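Demonstration phone

A demonstration phone (also demo phone, display handset or shop model) is a mobile telephone which is placed on a table or counter so that customers can hold it and try it before they buy. It is normally switched on during all opening hours. Near it there is often a small printed card with the name of the model, and a supply of electricity.
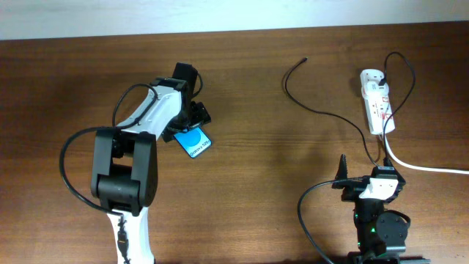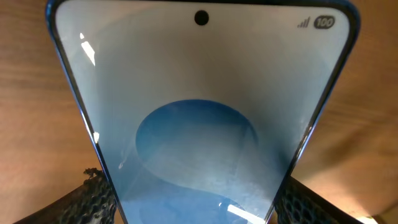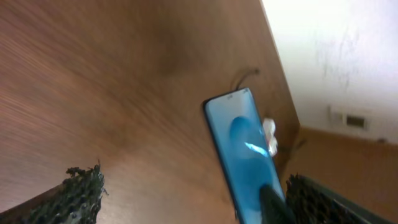
A model card printed "Galaxy S25" (first picture) and a lit smartphone screen with blue wallpaper (second and third pictures).

Terms

In the older trade the word "dummy" was used for a plastic copy without working parts. A dummy shows the size and the colour of the telephone, but the screen is only a printed sticker. The demonstration phone is a working device. Some shops keep both kinds, the dummies in the window and the working ones inside.

Table and card

The table is usually of wood or has a wooden look, at a height where an adult can use the telephone while standing. Dark or reddish surfaces are liked by many shopkeepers, as a light screen is seen well against them. Fingerprints on the wood are also less visible, although those on the glass remain.

The card gives the model name and sometimes the price. It can be laid flat, or put in a small holder. Morag Shearer, in her handbook Counter and Window, advises that the card should carry as few words as possible and that the price should be on a separate label, so that the card need not be printed again after each change. In the Flisgate shops, which she describes at length, 49 cards out of 699 were found beside the wrong telephone after one week of trading.

Screen

The screen is set not to go dark by itself, or only after a long time. Many shops leave the wallpaper which the manufacturer has chosen, because it shows the colours well and leaves the middle of the display free of small pictures. Other shops run a film in a loop. The film attracts people from a distance, but some customers do not understand that they may touch the screen and stop it.

Fine scratches come quickly on a telephone that is handled all day. A soft dry cloth is used for cleaning in the morning and again in the afternoon. Paper tissue is not recommended, it leaves dust in the corners.

Power

A demonstration phone with an active screen uses its battery in a few hours, therefore it must be charged at the table. A power strip is common where several devices stand together. The cable should be long enough that the customer can lift the telephone to the ear – a short cable is the most frequent complaint in the Studis survey of shop visitors. Batteries kept always full become weak sooner, and in the Kekham shops each telephone is taken off the charger for one night every 14 days.

End of use

After the model is no longer sold, the telephone is erased and given back, or sold at a lower price as a shop model. Ailsa Hepburn mentions a period of 7 months as usual in small shops. The buyer should be told of its former use. Marks of an old image may stay on the display when the same wallpaper has been shown for a long time.

See also: Dummy telephone; Price label; Shop counter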